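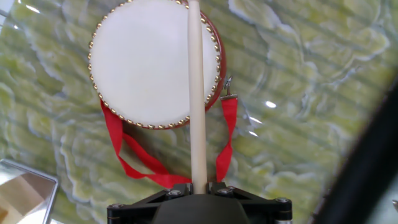
Zoi Tsolakis me escribió a los pocos minutos de publicar la entrada anterior para decirme que el sumario del caso Murnent ya se podía consultar casi entero, que bastaba con pedirlo por escrito en el registro del juzgado y que dejara de quejarme del secretismo. ¡Y tenía toda la razón! Pedí la copia, me la dieron en un lápiz de memoria y llevo desde entonces leyendo con el café en la mano y un cuaderno al lado (el segundo, porque el primero ya está lleno de flechas).

Para quien llegue nuevo al blog: lo que se investiga es la adjudicación de las obras del muelle de Orkulport, que el ayuntamiento dio a Murnent y que Murnent subcontrató casi por completo a Dratetti. La denuncia sostiene que las dos empresas compartían administrador cuando se abrieron los sobres. Las dos lo niegan. De momento no hay nadie acusado formalmente y me parece importante repetirlo cada vez que escribo del tema, aunque alguno en los comentarios me llame blando.

Lo que he recibido son 256 páginas y me han parecido apasionantes. Lo digo en serio. Hay actas de la mesa de contratación, correos impresos con las cabeceras enteras, un informe pericial que cita las facturas una a una y hasta la hoja de firmas de una reunión en la que, según el perito, hay un nombre añadido con otro bolígrafo. Yo habría jurado que un expediente así se dejaba leer en diagonal, y no hay manera, cada anexo te manda a otro anexo y cuando te das cuenta se ha hecho de noche.

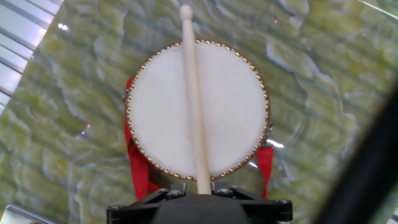 El informe pericial es la parte que más me ha gustado, y eso que empieza con una tabla larguísima. El perito coloca los pagos por fecha, sin comentarlos, y solo después señala los que no encajan con el calendario de la obra. Leído de seguido se entiende muy bien por qué lo hace así: cada pago es como una de esas tachuelas doradas que rodean el parche de un tambor, muy pequeña y muy pegada a la siguiente, y lo que interesa es el cerco completo. Los de abril son los más llamativos, porque hay 16 facturas con el mismo concepto, «trabajos auxiliares», y ninguna lleva albarán. La defensa dice que los albaranes se perdieron en un traslado de oficinas. Puede ser – a mí se me han perdido cosas peores en una mudanza – pero el contrato obligaba a guardar copia digital, y esa copia todavía no ha aparecido.

También he cambiado de opinión sobre Schmieder, la consultora que redactó los pliegos. En la entrada anterior fui bastante duro con ella. Pues bien, en el sumario hay dos correos suyos avisando al ayuntamiento de que el plazo de presentación de ofertas era demasiado corto, y los dos se quedaron sin respuesta. Lo corrijo con mucho gusto y ya he puesto una nota en el texto antiguo.

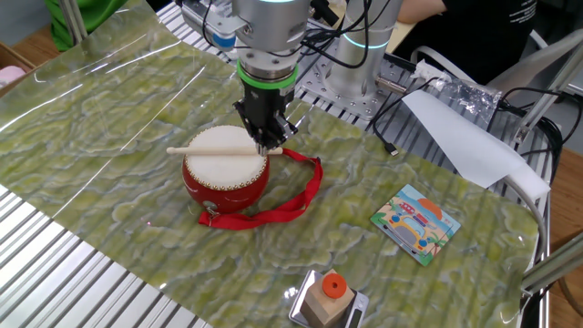 Me queda por leer la declaración de Nelli Tikkanen, la interventora municipal, que son unas dos horas de grabación transcritas a renglón seguido y sin índice. He hojeado el principio y promete muchísimo, sobre todo cuando le preguntan quién autorizó el último modificado. Iré con calma y la contaré en una entrada aparte. Si alguien más ha pedido la copia y tiene legible el anexo de las garantías, que me escriba, por favor, porque en la mía el escaneo está torcido y faltan las cifras de la columna derecha.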